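Home Features Rooms Garden Makers Subscribe

Search this site Go Advanced search

The shelf by the door

Most of the shoe storage sold in this country is built for closets. It is deep, it has doors, and it assumes people will carry their shoes down the hall to it. Jasmina Bošković thinks that is why so many front halls have a heap of footwear next to an empty cabinet.

Bošković has been fitting out entryways in Irncombe for 11 years. She grew up in a house where outdoor shoes came off at the door and slippers went on, guests included, and she says the habit only works if the slippers are the first thing you reach.

"You have one hand on the wall and one shoe off," she says. "You are not going to open a drawer."

Her usual answer is an open rack with two shelves. The uprights are punched black metal, so the shelves can go up or down a hole or two when a household changes. The shelves are wood. She likes a raised board along the back, because slippers get shoved in with a foot and a plain shelf lets them travel until they hit the wall and mark the paint.
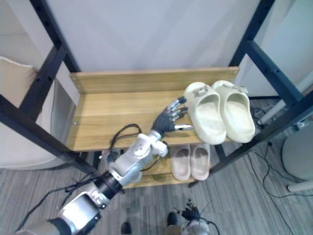 IRNCOMBE, Wed 20 May

Thick foam slippers have changed the sums a little. A molded pair with a wide strap stands taller than the old flat kind and takes up more of the shelf, and a rack spaced for flats will scrape the tops. Bošković puts the bulky pairs up high, where there is nothing over them, and the slimmer ones below. Toes face out. She has heard the argument for heels out, which makes them easier to step into once they are on the floor, but toes out is easier to grab and looks better from the door.

She leaves space on the top shelf — half of it, if the family will put up with that. It fills up anyway when people visit.

The lower shelf needs more attention than it gets. It catches grit from above and sits in shadow, so the dirt doesn't show. She wipes hers on Sundays with a damp cloth and then a dry one. Bare wood can be oiled once a year, and she does it in September before the wet weather starts. The screws holding the back board should be checked at the same time. They work loose from all the kicking.

For width, she allows 40 inches for a family of four and 18 for someone living alone. Anything longer than 49 gets a third support in the middle.

Light-colored slippers are a matter of taste. Cream shows everything. Bošković buys it regardless and washes foam pairs in the sink with dish soap, then stands them on the back step out of the sun.

Related stories

Coat hooks at the right height
A narrow bench from Pereyra
Sivar doormats, one winter on
The Briltinberg mudroom, revisited
Oiling bare wood shelves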